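About Cilgate

Home | What We Do | People | Work With Us | Contact

Cilgate teaches robots to do hand work by showing them how it is done. Our customers are mostly packers, small warehouses and a few makers of packing equipment. They come to us with a job that people do all day and that is hard to write down as a set of rules. We do the job many times with a person in control of the robot, record every run, and hand over the recordings along with a trained model if the customer wants one.

The company was started by Béla Vida and Tracey Tapley, who had worked together at Plison on sorting lines. Most of what they did there was programming arms point by point. Every time a supplier changed a bag or a box, the program had to be changed too. They left to try a different way of working, and rented a unit with a concrete floor in Trerketbridge. We are still in the same building. We have 7 people now and use the whole ground floor.

What we do

Most of our work is remote control with two arms. The operator moves a pair of handles and the arms on the table follow. Both arms can be used at once, so one can steady a container while the other places something in it. For simple jobs with one arm we sometimes guide the arm by hand, with the motors set so it moves freely. That is slower but some customers prefer it for short, exact movements.

A task starts with a written sheet that says what is on the table at the start, what should be where at the end, and what counts as a failed run. Yesenia Ochoa writes these sheets and changes them after the first day, when the operators have found the parts that make no sense. A normal order is 700 good runs for one task. We change the starting layout between runs so that the model does not learn one fixed set of positions. Packets get turned, moved closer to an arm, or put down near an edge.

Food packaging makes up a large share of our orders. Soft packs bend, slide and catch the light, and two packs of the same product rarely lie the same way.

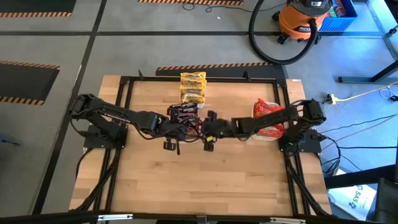
Snack packets and white containers on one of our two-arm tables 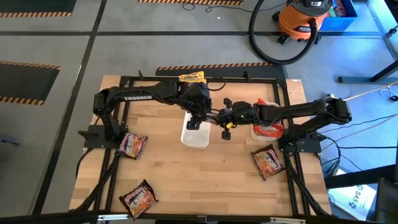

Operators work in blocks of 30 minutes and then change over. Holding the handles for longer than that makes people careless, and it shows in the recordings. Runs with a dropped item are kept and marked. If the operator picks the item up again and finishes the job, we mark that as well, and many customers ask for those runs separately.

Every recording is watched by someone other than the operator before it is counted. Sawsan Bitar runs this part of the work. She can reject a whole block, and does so a few times a month.

People

Béla Vida looks after the arms, the tables and anything with a cable on it.
Tracey Tapley deals with customers and quotes.
Yesenia Ochoa plans tasks and trains new operators.
Sawsan Bitar is in charge of checking and labeling.
Barnabás Juhász trains the models and keeps the storage running.

Our other two staff are full-time operators. In busy months we take on extra operators by the hour. No robotics background is needed. New operators practice for two days before any of their runs are kept.

Who we work with

Our longest-running customer is Aryee, who pack mixed snack orders for offices and vending companies. We have finished 27 tasks for them and add new ones when their product list changes. We also do smaller orders, down to a single task. We do not take jobs with knives or hot surfaces.

Recordings belong to the customer. We keep a copy for one year in case something needs to be checked, then delete it unless we have been asked to hold on to it.

Visiting

Visits are by appointment. Please wear closed shoes and keep to the marked areas of the floor. If you would like a trial of your own product, send us a box of it ahead of time, with a note on how your staff pack it now. Parcels should be addressed to Yesenia.

Page last updated 16/12/2020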